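Search this site Type and hit enter

Home Essays Notes Archive Contact

December - by the Cukstead desk

I've taught a robot arm to fold a washcloth two ways now, and I have a favorite. At Ketano I drove it by remote control, squinting at a screen, and after 300 tries I moved like somebody wearing oven mitts. Then Grikameck lent me a gripper you just hold in your hand, and wow - I was tidying like a person again!

People who love the remote rigs will say the arm's own joints get recorded that way, so nothing has to be translated later. Fair enough (I've lost that argument at Mrema more than once). But a stiff, nervous demo is a stiff, nervous lesson. I'd take 3,476 relaxed ones over 4,000 made with clenched teeth.

My other gripe is bare tables. Give me a flowered bedsheet with a twisted towel, a pack of tissues, a fuzzy pink pouch and a beaded chain on it, because that's what a bed looks like at my house by 5 in the afternoon. Soft stuff slides and bunches up, and your hand knows what to do about it long before you could explain it. Let the robot learn from the hand, I say, and bring more towels.
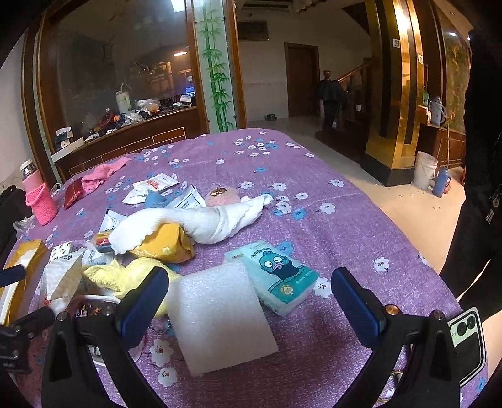

Filed under: Opinion, Robots at Home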